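June, morning, continued from previous page

Desk layout trial, second arrangement. Purpose: settle where the stationery goes on the marble-pattern desk so that everyone puts it back in the same place. Arrangement A (organiser at the right, everything else in a line along the back) was dropped after Wanpen Phetsri found she could not write on an A4 sheet without moving the clock first. Her notes are in the Siriwan folder.

Materials for arrangement B:

- mesh desk organiser, pink, metal, tiered (Dratstead order, arrived with one foot cap missing, replaced from the spares drawer)
- pink box
- spiral notebooks, lavender
- pens and markers
- ruler
- plain white paper
- digital clock, white, small
- artificial flowers in pot, yellow-orange
- succulent, small

Organiser measures 63 mm across the side compartment at the mouth. Enough for the pens plus the thicker markers, provided they stand tip down. The scissors do not go in with them; the handles foul the mesh and the compartment then has to be emptied to get anything out. Scissors moved to the drawer unit until Somkiat finds a hook.

Notebooks go in flat, spines all to one side. Standing them on edge was tried and they slump, and the wire catches in the mesh on the way out. If a notebook catches, lift and turn it; do not pull. Two covers were torn like that last month. Flat stacking has the drawback that the bottom notebook is awkward to reach. Manee's suggestion is to rotate the stack when a new one is issued. Accepted, to be reviewed.

The pink box was first put in front of the organiser and took up the writing area. Now at the back left corner. It holds staples and clips at present. Lid stiff.

Paper in front of the organiser, long edge square to the desk edge if possible, ruler laid along the right side of it. Ratree asked whether the ruler should live in the pen compartment. Tried: too tall, and it tips forward when a pen is taken. Stays on the desk.

Clock, flowers and succulent all to the right. The clock goes furthest back. The succulent had been next to the clock in A, where it hid the last digit from anyone seated low.
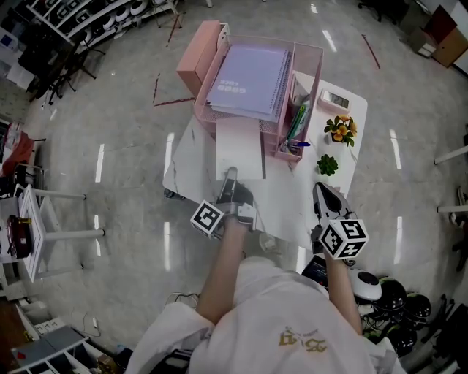 *Arrangement B. "GOOD LUCK" notebook on top of the stack; clock, flowers and succulent to the right.*

Observations on B:

1. Writing area adequate for one sheet. A second sheet side by side would run into the flowers. For two-sheet work (the Skuvix forms, mainly) shift the pot back against the clock and return it afterwards.

2. Side compartment on the right suits right-handed users. Jintana is left-handed and reaches across the paper every time. She says she does not mind. A mirrored version would need the organiser turned round, which puts the tiers the wrong way, so the only real option is a separate pen pot on the left. Not ordered.

3. Clock display is readable from the chair but washes out under the ceiling lights from a standing position. Tilting the clock forward on a folded card improved it. Card fell out twice. A thin strip of felt under the back edge would do the same job.

4. The desk top is slippery. The ruler drifts when the paper is pulled and needs straightening. A mat was considered and rejected: it would cover the surface we have just finished getting the tape residue off.

5. Mesh collects dust at the joints between tiers. Compressed air shifts most of it, a dry brush does the rest. Take the notebooks out first. Do not use the citrus cleaner, it left a dull patch on the last Dratstead piece.

Wear on the organiser: paint chipped on one lower corner, noted on arrival. Two welds on the underside feel rough to the finger. Filed lightly. No snagging on paper since.

Cost, for the record: organiser, box and notebooks together came to 799 on the Stomard invoice, filed under consumables. Somkiat queried whether the organiser is consumable. Left as it is for this quarter.

Reset time from a fully cleared desk was roughly 3 minutes, working without the list. Most of that is the notebooks. Manee was quicker but left the ruler on the wrong side.

Reset order as now agreed: organiser first, then box, notebooks, pens, paper, ruler, clock, flowers, succulent. Placing the paper before the organiser makes it necessary to place the paper twice.

To do

- felt strip for clock (me)
- hook for scissors (Somkiat)
- label inside the lid of the pink box (Ratree)
- ask Jintana again about the pen pot, in writing this time
- replace two dried-out markers, black
- check whether the remaining notebooks are the same width. The last pack was 5 mm wider and only just went into the organiser.

Arrangement B stands until the next stationery delivery. Copy of this page to Wanpen for the Siriwan folder.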